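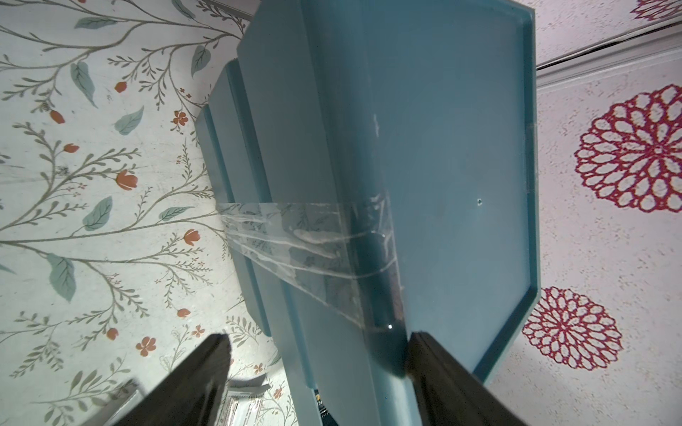
Molded tray, blue-green, with raised rim.

4. Preparing the player for a service

This section covers the Grirkitard hymn player once it has been unpacked and connected to the loudspeakers (Section 3). It applies to players running Nondeo version 2. If the start screen shows an earlier version, update first. The menus are arranged differently and several of the steps below will not match.

4.1 Before you start

You will need:
The player and its power supply
The remote control, with batteries fitted
The order of service, with hymn numbers and the name of the hymnal they come from
The four-digit access code

The access code on a new player is 2603. Change it under Settings > Access before the player is used in public. Write the new code in the space inside the back cover of this manual. If the code is lost, the player can only be reset to its original state, and all saved services will be erased.

4.2 Choosing the hymnal

The internal library holds almost 2000 tunes. Many of them appear in more than one hymnal under different numbers, so the player has to know which book your congregation is using.

1. Switch on the player and wait for the start screen.
2. Press MENU, then select Library > Hymnals.
3. Scroll to the hymnal in your pews and press OK. A check mark appears beside it.
4. If you use a supplement as well as a main book, scroll to the supplement and press OK again.
5. Press BACK. The number of the main book's first hymn is shown at the top of the screen.

Note: When two books are selected, numbers typed on the remote control are looked up in the main book. To call up a hymn from the supplement, press the S key before the number.

Note: If your hymnal is not in the list, choose Tune Name instead. You can then find each hymn by its tune and give it any number you like. See Section 7, Custom Numbering.

4.3 Building a service list

A service list is the set of items to be played, in order. You can build it on the player or on a computer with the Koskela planning program. Only the first method is described here.

1. From the start screen, select Services > New.
2. Enter a name. Names can be up to twenty characters. It helps to use something that will make sense to whoever is operating the player, such as "Evening Prayer" or "Easter early".
3. Select Add Item.
4. Choose Hymn, Prelude, Response, Amen, or Silence.
5. For a hymn, type the number and press OK. The first line and the tune name are displayed. Check both against the order of service.
6. Set the number of verses. The player fills in the number printed in the hymnal. Change it if verses are being left out.
7. Set the introduction. The options are Full Verse, Last Line, First Note, and None.
8. Press OK to add the item to the list.
9. Repeat from step 3 until the list is complete, then press SAVE.

CAUTION: The list is not stored until SAVE is pressed. If the power is interrupted before then, the list must be entered again.

Note: Leaving out a middle verse does not change what the player does, only the total. For settings that have a different harmony for the last verse, the last verse counted is the one that gets it.

4.4 Responses and sung liturgy

Sung responses are short and usually come without much warning, so they are easier to handle with the quick keys on the remote control.

1. Open the service list.
2. Select Quick Keys.
3. Choose a key from A to F.
4. Select the response. Kyrie, Gloria, Alleluia, Sanctus, and Agnus Dei settings are grouped under the name of the liturgy they belong to.
5. Press OK, then SAVE.

During the service, pressing the quick key plays the response once and returns to the same place in the list. The main list does not move forward.

Note: In Lent, many congregations leave out the Alleluia. Clear the key or assign the Lenten verse to it. Quick keys are saved with the service, so clearing a key in one list does not affect the others.

4.5 Setting pitch and speed

Each tune is stored at the pitch printed in the hymnal and at a moderate speed. Both can be changed for a single item or for the whole service.

To change one item:

1. Highlight the item in the list.
2. Press EDIT.
3. Use the left and right arrows to lower or raise the pitch in half steps.
4. Use the up and down arrows to change the speed.
5. Press TEST to hear the first line.
6. Press OK to keep the change, or BACK to discard it.

To change the whole service, select Services > Adjust All and follow the same steps. Changes to single items are added to this setting. An item already lowered one half step will be lowered one more if the whole service is lowered one half step.

Note: An empty church is more resonant than a full one. A speed that seems right while testing may feel slow when the congregation is singing. Try the first hymn slightly faster than you would choose in the empty room.

Note: Early services often go better one half step lower.

4.6 Breathing space between verses

The pause between verses is set under Settings > Playback > Verse Gap. The choices are Short, Medium, and Long. Medium suits most buildings. Choose Long if the sound takes a while to die away, or if the congregation is still finishing the last word when the next verse begins.

A single item can be given its own gap with the EDIT key. This is useful for processional hymns and for hymns sung during Communion, when people are moving and tend to come in late.

4.7 Checking the list

Run through the list at least once before the service. Do this through the loudspeakers, and stand where the congregation stands.

1. Select the service and press PREVIEW. The player goes through each item, playing the introduction and the first line only.
2. Listen for items that are much louder or softer than the rest. Correct these with EDIT > Level.
3. Press each quick key in turn.
4. Walk to the place where the operator will sit and check that the remote control works from there. Pillars and large floral arrangements can block the signal.
5. Press HOME. The service name should appear with the word READY.

If READY does not appear, one or more items are incomplete. The player marks these with a dash in the left column. The most common cause is a supplement hymn entered without the S key.

4.8 During the service

Press PLAY to start the item at the top of the list. When it ends, the player moves to the next item and waits.

To stop after the current verse, press END once. The player finishes the verse and plays the closing chord. To stop at once, hold END down.

To add a verse, press PLUS at any time before the last verse is over. This can be repeated as often as necessary, for example if the offering is still being collected.

CAUTION: Do not remove the memory card while an item is playing. The service list may be damaged.

CAUTION: Keep candles, water vessels, and vases away from the player and its power supply. Do not cover the vents on the top panel with altar linens or paper.

4.9 Saving a copy

Services can be copied to a memory card and used again. This saves time with funerals and weddings, where the same hymns are often requested.

1. Insert a memory card in the slot on the side of the player.
2. Select Services > Copy.
3. Mark the services to be copied and press OK.
4. Wait until the word DONE is shown, then remove the card.

Files are saved in the Flillness format, which can also be opened in the planning program. The card can hold up to 2000 services. Custom numbering is copied along with the list, but the access code is not.

Page revised 19th November. For recording your own organ or piano accompaniments, go to Section 5.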